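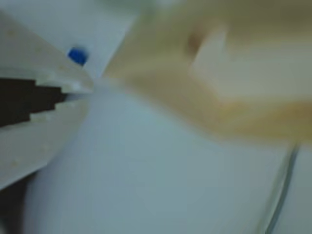 The blue, just above the pale tip.

I have owned a great many boxes, and most of them hold other boxes. This post is about one open tray made of light pine, which I bought in Stolham in February because I had gone in for lamp bulbs and Geerts had moved the lamp bulbs.

It cost 20 with the sticker peeled off and the same with the sticker on, so I left the sticker on and spent the evening peeling it off. The plan was to keep it on the white table and put small things in it. I had a lot of small things. My last count of the drawer under the printer stopped at 700, mostly because I had reached the paper clips and lost the will to live.

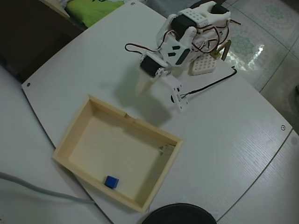 Contents of tray: one blue cube, one crumpled scrap.

So naturally the tray holds almost nothing. The cube comes from a set called Trameck that I bought years ago for teaching fractions to a nephew who already knew fractions. The set had every color you could want and the blue ones are the only ones I never managed to lose. I drop one in the tray and feel organized for the rest of the morning.

I did look into proper organizers. Tanness makes one with dividers, and the online listing had 2,015 reviews, over half of them from people whose dividers didn't fit their stuff. I read far too many of these. One woman had started buying different stuff.

My friend Luuk Claeys, who builds actual furniture, came by and turned the tray over a couple of times. He asked what the wood was treated with. I said confidence. He ran his thumb along the top and told me to oil it or leave it alone – he didn't mind which – and then ate 2 sandwiches standing up.
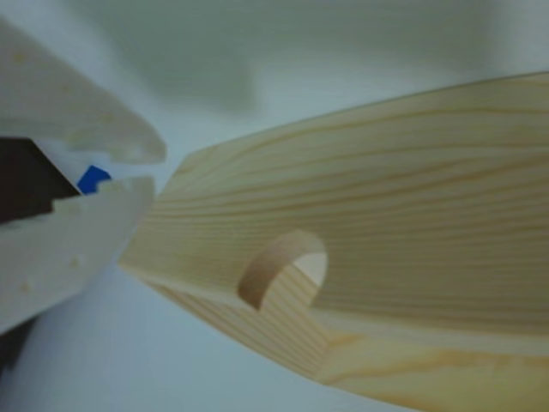
Pale pine, with a bit of blue for company.

I've left it alone. Pale pine looks good on a white table, in the way that toast looks good on a white plate, and I know that oil would turn it orange and then I'd have to have an opinion about orange. The joints at the corners show, which I like. I can see how it was put together and imagine that I could have done it, given a saw and a different personality.

There's also the notch. It sits in the top of the long back wall, small and fairly tidy, and I have no idea what it's for. I tried a pencil in it. I tried a teaspoon. Luuk said it was probably for a lid, and when I asked where the lid was he said "Stolham, I suppose."
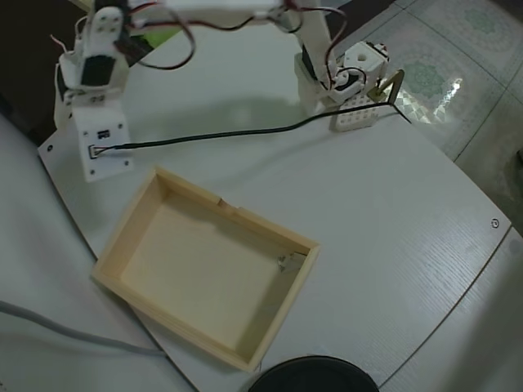

Notch in the far wall, scrap in the corner.

The white bit in the corner is still a going concern. Every time I tidy I take the cube out, admire the space, put the cube back, and somehow skip the one thing in there that might be trash. At this point it has seniority.

The drawer under the printer is next. I'm told Geerts has moved the drawer liners.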